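Still no luggage, still no bread starter, notes from the move

February 10, 2024

Ok so quick one before the laundry buzzer goes. People keep asking how the move went and I keep typing the same three sentences into my phone so I'm putting it all here and then I can just send the link.

We moved. It's done. Mostly. The apartment is up two flights and the stairs turn twice and the couch did not want to turn twice. More on the couch later.

Distance door to door was 465 miles. I had it in my head as one long day. It was not one long day. It was a day, a motel with a very loud ice machine, and then most of another day, with the cat yelling from the back seat through the whole flat part. She stopped when we put the radio on talk. Music no, talk yes. If you are moving a cat, try talk radio first, it would have saved me a whole afternoon.

Things I would do again:

Packing one bag like we were going on vacation. Toothbrush, chargers, two days of clothes, cat food, the good scissors. We lived out of that bag for nearly a week. The good scissors were my husband's idea and I made fun of him and I take it back.

Writing the room on the side of the box and not the top. You stack them, you can't see the top. Obvious. I did the first dozen on top anyway and then had to go back with the marker.

Paying for the movers to do the heavy stuff. We got a quote for the whole job and it came to $1,348 and I nearly fell off my chair, then I priced out the truck and the gas and the pads and the dolly and two grown adults not speaking to each other, and it wasn't so far off. In the end we had them do furniture only and took the boxes ourselves. Middle road. Would do it that way again.

Things I would not do again:

Leave the kitchen for last. Everyone says do the kitchen last becuase you need it. No. You need a pan and two forks. The kitchen is where all the weird shapes live. I was wrapping a salad spinner at one in the morning and thinking about my choices.

Label anything "misc." There are five misc boxes in the hall right now and I've opened every one of them looking for the shower curtain rings. Not in there. We've been showering with the curtain held up by binder clips, it's fine, it works better than you'd think.

Trust my own tape. I bought the cheap roll. Get the better roll. One box of books opened from the bottom on the second landing and I just sat down on the stairs for a while.

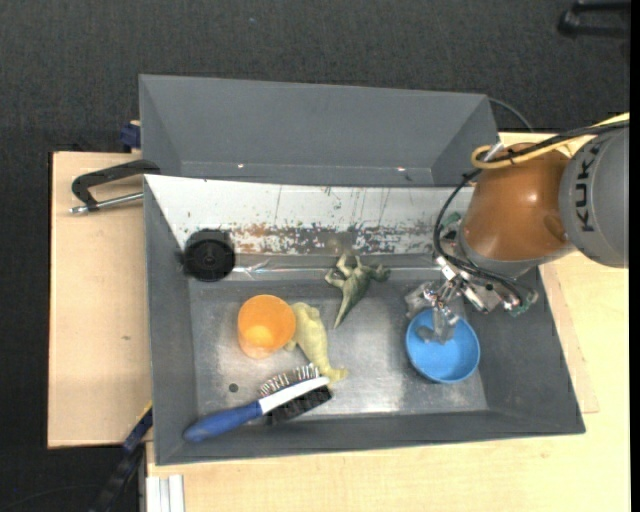

Anyway the couch. It's the green one, some of you have slept on it, sorry about your backs. Berwyn Voyle from downstairs (we'd known him for maybe ten minutes) came out in his slippers, looked at it, looked at the stairs, and told us to take the feet off. The feet come off! Nine years I've owned that couch. They unscrew. It still took three of us and there's a scrape on the wall at the second turn that I need to email the landlord about before he finds it himself. But it's in. It faces the wrong way and it's going to stay facing the wrong way until spring because I'm not touching it.

I brought Berwyn a coffee cake to say thanks and then found out he doesn't eat wheat. His sister got it. So I've made a friend of the sister, I guess.

The bed is its own story. We sold the old one, it was sagging in the middle and I didn't want to pay to haul a sag across two states. Ordered a Skallero frame, the plain one with slats. It came in two boxes and only one box arrived. So for a few nights we had a headboard and a bag of bolts and a mattress on the floor. Called the 50 minute hold line, yes I timed it, and the lady was very nice and said the other box was "in the network." It showed up the next morning before I'd even had breakfast so who knows.

Putting it together was ok. The instructions are all drawings, no words, and there's a step where the little man is smiling and a step where he's frowning and they look like the same step to me. We did it the frowning way first. Took it apart. Did it the smiling way. No leftover screws, which I'm told is good. It squeaks a little on my side.

Money stuff since two of you asked. The part that got us wasn't the movers, it was the small things. Mail forwarding, new license, cat deposit (they charge for the cat!!), a new shower rod, a plunger, light bulbs, extension cords, trash bags, more trash bags. Every trip to the hardware store was the last trip. I started a list on the fridge of what we spent and gave up on it after the first week, it was making me grumpy.

If I had to do the budget over I'd put aside a chunk just for "stuff the last people took with them." They took the toilet paper holder. They took the bulbs out of the closet. They took the little rubber thing that stops the door hitting the wall, so the door hits the wall. I didn't even know I cared about that thing.

The neighborhood, good. There's a bakery two blocks over called Urkadholm, don't ask me how to say it, I just point. The rye is great, the cinnamon ones are gone by nine. The lady there gave me a bit of her starter when I told her mine didn't make the trip (RIP, left in the old fridge, I think about it daily) and then I left THAT on the bus. So no starter. I'll go back when I can look her in the eye.

The library is small but it has a seed drawer, you can just take seeds. I took peas and something with the label rubbed off. We don't have a yard but there's a ledge outside the kitchen window that gets sun until lunch.

Bus is the 12 and it comes when it wants. I've been walking to work when it's not icy. It's uphill on the way there and I arrive looking like I ran from something. Work is fine, same job, new desk, the heat in the building is either off or tropical. I keep a sweater and a t-shirt both in the drawer.

What else. The heat here, in the apartment I mean, is radiators. I've never had radiators. They bang. First night I thought someone was in the wall. You get used to it and now I kind of like it, it's like a roommate who only talks at five in the morning. You can dry mittens on them. The cat has picked the one in the bedroom and will not be moved.

The windows leak a bit so I did that plastic film thing with the hair dryer. It's ugly and it does help. Do it on a day when you're not already mad, the tape sticks to itself and then it's all over. I used a whole extra kit on the bay window.

Oh and the luggage, from the title. We sent two suitcases ahead by bus freight to save room in the car. Winter coats, my boots, the nice towels, my mother's tablecloth. They went somewhere. Not here. The tracking page says delivered, the depot says they never got them, and the man at the depot wrote my number on his hand so I don't have high hopes. I bought a coat at the thrift store, it's a mens and it goes to my knees and has a dentist's appointment card in the pocket from years ago. Warmest coat I've ever had. If the suitcases come back I may keep wearing it.

Do not send the stuff you need first by the method you trust least. Write that on your hand.

A few of you asked about visiting. Yes! Give us a few weeks. The spare room is all boxes and one lamp. By August we should have a real bed in there and you can see the lake without losing a toe. If you come before that bring slippers, the floors are freezing, and bring your own towel until the suitcase thing is sorted.

Also if anybody packed my garlic press by accident when you were helping us in the old kitchen, no questions asked, just mail it. I've looked everywhere. I'm crushing garlic with a jar.

New address is going out by email, I'm not putting it up here. If you don't get it by the end of the month it means I have your old email, so leave a comment and I'll fix it. Please don't send mail to the old place, the new tennants are already annoyed with us over a magazine.

Next time I'll put up the soup I've been making, the one with the white beans, three people asked for that too. It's barely a recipe. You need an onion and a long afternoon.

Ok buzzer. The dryers here go off after the cycle and if you're not down there in two minutes somebody puts your stuff on top of the machine. Going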